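Leave the Modifiers Alone Until You Need Them

Most of the files I get asked to fix have the same problem. Somebody modeled a simple part, got impatient, and applied every modifier in the stack before the shape was settled. The bevel is baked in, the mirror is baked in, and now the client wants the part four millimeters wider. At that point you can rebuild it or you can push vertices for an afternoon. I have done both and I would rather rebuild.
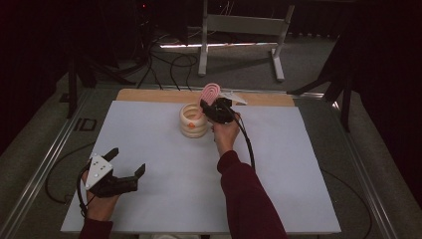
Dinesh Navaratnam
Staff writer, modeling and rendering

29 May 2005

The usual argument for applying early is speed. A heavy stack makes the viewport crawl, so you collapse it and get on with your day. I understand that, and on an old machine I did it too. But every program I have used in recent years lets you switch a modifier off in the viewport and leave it on for the render. That takes one click. The scene gets light again and you lose nothing.

The other argument is that you can't edit what you can't see. People want real vertices they can grab. Fair enough, but look at what they do with them. In February I opened a file for a small housing we were doing for Ondham and found 924 vertices on a lid that needed maybe a tenth of that. Somebody had subdivided it, applied it, and then moved a handful of points along one edge to fix a pinch. The pinch came from one missing edge loop in the base mesh. Adding the loop would have fixed it and kept the lid easy to change. 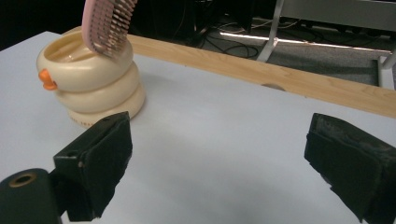 A cream stacking toy, three rings high, on a white table.

Volodymyr Vasylenko, who taught me most of what I know about clean meshes at Disturden, kept 2 copies of any object he had to collapse. One was the working copy and the other sat on a hidden layer with the stack untouched. I thought this was fussy. Then I lost almost 50 hours of work on a job because my only copy was the collapsed one and the dimensions changed late. I have kept the second copy ever since.

There are times when applying is right. Some exporters ignore the stack. Booleans can get unstable when too much sits on top of them. If you are going to sculpt, you need the geometry. My complaint is with doing it out of habit, at the start, when the proportions are still a guess.

I would also like to see fewer beginner tutorials end each step with "now apply the modifier." It gets the student to the same picture as the teacher, and then they can't change anything in it. A lesson that left the stack in place and asked them to make the part longer would teach them more. If you write tutorials, try that with the next one.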